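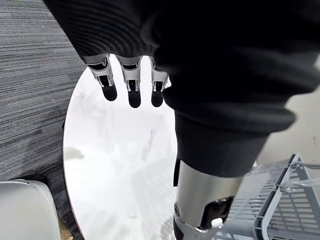

Open house at the Bemham lab: an afternoon with a robot in a sweater

Members who signed up for the October trip to Bemham will remember that it was called off over a parking dispute. We finally went last month, and the parking is still bad. There is a lot behind the building marked "visitors" that turns out to belong to a dentist. Next time, use the street.

The lab is the teaching and demonstration side of Sarnholm, a small company that works on getting robot arms to do household chores. They have rented the second floor of the old shoe warehouse for a while now and open it to groups like ours a few times a year. The deal is that they give you coffee and a talk, and you give them your opinions. Our group has never been short of those.

The talk came first. It ran 40 minutes and was mostly charts, and the charts were mostly about towels. Since last spring the arm, which everyone there calls Zasa, has made 1531 attempts at picking up a single cloth item and setting it down somewhere else. Of those, 1460 were counted as good. We asked what happened in the others and were told "various things," and then the slide changed.

The demonstration room is set up like the corner of an apartment, with a round white marble table, a striped gray carpet and a gray plastic basket. A couple of our members liked the table very much and asked where it came from. The staff didn't know, but they knew the thickness of the rubber on the fingertips to a tenth of a millimeter, so it depends what you ask.

Zasa itself wears a black knit sleeve over its hand and wrist, rolled into a thick cuff where the metal begins. It looks like somebody's good winter sweater. The sleeve keeps lint and loose threads out of the joints, and according to our guide it also makes visitors less nervous about standing close. I can report that it works on some visitors. Others said it made them feel there was a person in there with very cold hands.

Then the chores. The job for the day was to lift a dish towel from the table and put it in the basket. Zasa came in over the marble, stopped, thought about it, came down, and took hold of the towel by one corner with a delicacy I have never brought to laundry. Up it went, over to the side, and into the basket. Applause. The whole business took long enough that one of us had time to finish a cookie and go back for another.

They ran it 6 times. On the fourth, Zasa closed its fingers on nothing, carried the nothing to the basket with great care and let it go. This got the biggest applause of the day. The staff took it well. A miss like that is useful to them, they said, and it went straight into the log along with the rest.

Questions afterward were lively. Can it fold? A little, if the towel is square and in a good mood. Can it do fitted sheets? No, and there was a pause in which it became clear that the people who built it can't either. Will it be for sale? There are no plans, and no price, though that didn't stop two of us from making offers. Does it have a name because it has a personality? It has a name because the cabinet it first stood on had a sticker on it, and the sticker stayed longer than the cabinet.

We also got a short look at the back room, where an old Bühler bench was covered in spare fingers laid out on a tea tray. No touching, please, though one of them did make it around the room before the guide noticed. It has been returned.

For those who missed it, the next open afternoon at Bemham is February 15, 2023, starting at 2 p.m. Places are limited and go in the order we hear from you, so drop a note in the box by the front desk or call the office at extension 1589. Wear shoes you can stand in for a while. The stairs are steep and the elevator is, for the moment, also being worked on by engineers.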